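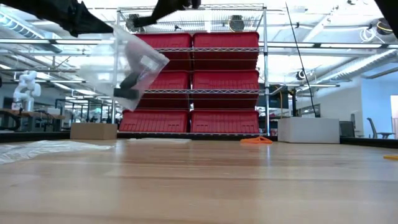

October 2019 · 2 min read

My grandmother kept a notebook for the electricity. Every month she wrote the number from the meter, and next to it one short comment, such as "rain" or "cousins came." I began the same habit in September, when I moved to the apartment on Besik Street.

My first number was 569. I wrote it in pencil, as she did. Then I forgot the notebook for many days, and when I looked again the meter said 576. So little! I had been eating at my sister's place almost every evening, so the comment for that line is "soup."

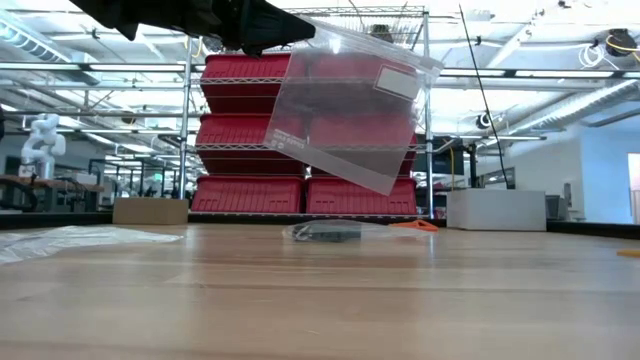

My friend Khoa Châu thinks I should use the app from the power company. He is right that it is faster. But the app has no space for "soup," and I like to stand in the hallway with a pencil for 90 seconds and think about the month.

Her last notebook is still with my mother in Tomar. The pages smell of kitchen. Some comments I cannot understand, for example "the blue one again," written in two different winters. My mother does not know what was blue. I will ask my aunt when she visits at New Year.
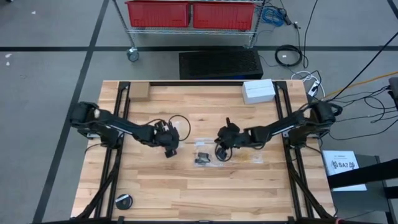
The long table, with wood strips in several shades.

Contact | © Notes from Besik Street | Back to top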